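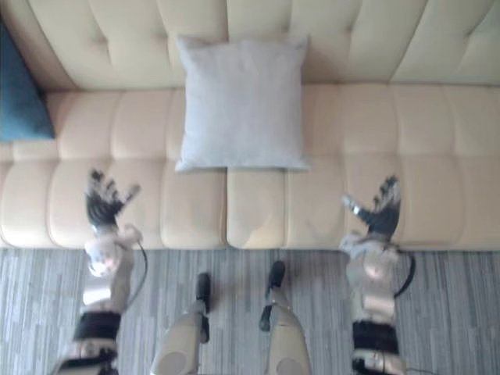

Jivwood Home Care Course
Unit 6: Sofas, Cushions and Soft Covers
Handout, February 14, 2019

Welcome back! I have been looking forward to this unit since October, because the sofa is my favorite thing in any living room to put right. So much of what makes a room look cared for happens on that one piece of furniture.

Last week's homework first. Most of you wrote that you start with the pillows. Try it the other way around today: clear everything off, work on the sofa itself, and bring the pillows back at the end.

1. The seams

A plain flat seat is quick. A stitched one, with channels or a grid, has a valley along every seam, and crumbs love a valley! Use the soft brush and follow the stitching, working from the backrest toward the front edge. Go along the seam where two seat cushions meet as well, and open it gently with your free hand while you brush.

Tufted backs need a lighter touch. Work around each dimple in a small circle, then wipe downward with a dry cloth. On leather, check the maker's care label before anything damp goes near it.

2. Soft fabrics

Now the fun part. Fleecy and felted fabrics change shade wherever the surface bends, and beginners often take that for dirt. Smooth the fabric flat with your palm and look again before you reach for the stain kit.
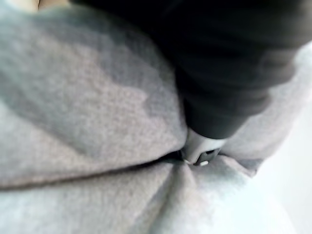 Fig. 1. Soft grey fabric close up, with a long crease between two folds.

For creases, lift the fabric, give it one good shake and lay it down again. Pressing on a fold only sets it deeper. If you are folding a throw, line up the long edges first and keep the thick folded side toward the front of the seat (it looks so much neater, you'll see).

3. Putting it back together

Stand at the front edge of the sofa and look down its whole length. Are the headrests level with each other? Are the seat cushions pushed fully back? Sort those out before a single pillow goes on. 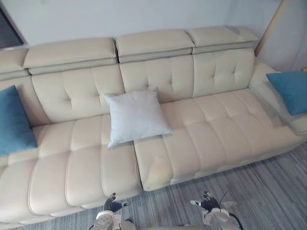

Then the pillows. Plump each one from the sides, turn it, and plump it again. One pale pillow in the middle and a stronger color at the end is a lovely, simple arrangement on a cream sofa, and it takes seconds. Big sectionals can carry more, but leave people somewhere to sit!

For practice before next time

Do your own sofa once all the way through, seams included. Set a timer for 12 minutes and note which step you were on when it rang. Then read pages 4 to 6 of the Barnside fabric booklet. Spare brushes are on the shelf in the Nasivholm room, please sign for them.

Next unit: rugs and carpets.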